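Putting the old workstation back together

4/12/19
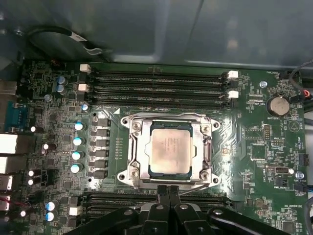

I have been meaning to sort out the computer in the back bedroom since March. It came from my old job at Nisance, which closed its Reading office and let staff take the retired machines home for a small donation. I paid £39 for mine. It then sat under a desk with a printer on top of it for far longer than I'd like.

The reason I finally got it out was the noise. When it was last in use it sounded like a hairdryer, and it would shut itself down if I asked it to do anything harder than open a spreadsheet. My guess was old thermal paste, so last weekend I took the side off and started removing things.

The memory came out first, then the cooler. The cooler on these is a big lump held down by long screws, and you need to loosen them a little at a time in a cross pattern or it tips. The paste underneath had gone hard and crumbly. I got most of it off with kitchen roll and isopropyl alcohol. The top of the processor still has a few smudges on it, and I'll give it one more wipe before the new paste goes on.

I didn't take the processor out. The load plate is closed and I am happy to leave it that way. I have bent pins in a socket once before, on a much cheaper board, and spent an evening with a sewing needle and a magnifying glass trying to straighten them. If a chip is sitting properly I see no point in lifting it.

The memory is a different matter. I had all the sticks laid out on a tea towel and found that 2 of them didn't match the others. They were a different speed, and I suspect someone in the IT room had put in whatever was in the drawer. I have ordered a matched set from Darko, who sell second-hand server parts, and they should be here in 3 to 5 days. Until then the slots stay empty. On this board the latches are a mixture of white and black on alternating slots, so it is easy enough to see which ones to fill first once you have found the right page in the manual.

Finding the manual took longer than the cleaning did. The board doesn't appear under the name on the front of the case, and I ended up on page after page of adverts. Clotilde Jacquet, who I used to sit next to at work, had kept a PDF of it and emailed it over the same evening. She took one of these machines as well and has it running as a file server in her garage.

The cables needed less work than I thought. Whoever built it had tied them back out of the way, and apart from some dust I left them alone. I did write down where each plug went before I pulled anything off the board. Last time I relied on memory and the power button didn't work for a week.

Dust was the worst of it. The front intake had a grey mat across it that came away in one piece. I took the case outside for the compressed air and still had to sweep the step afterwards. The filter has been through the sink and is drying on the windowsill.

Still to do:

Wipe the processor once more and put on the new paste (I bought a tube of Zinent, which was the cheapest with decent reviews).
Refit the cooler.
Fit the new memory when it comes.
Replace the rear fan, which has a rattle when you spin it by hand.
Find the other side panel screw.

I haven't decided what goes on it once it is working. I'd like somewhere to keep the family photos that isn't a drawer full of USB sticks, and my brother wants me to try Itix for the backups. I'll see how loud it is first.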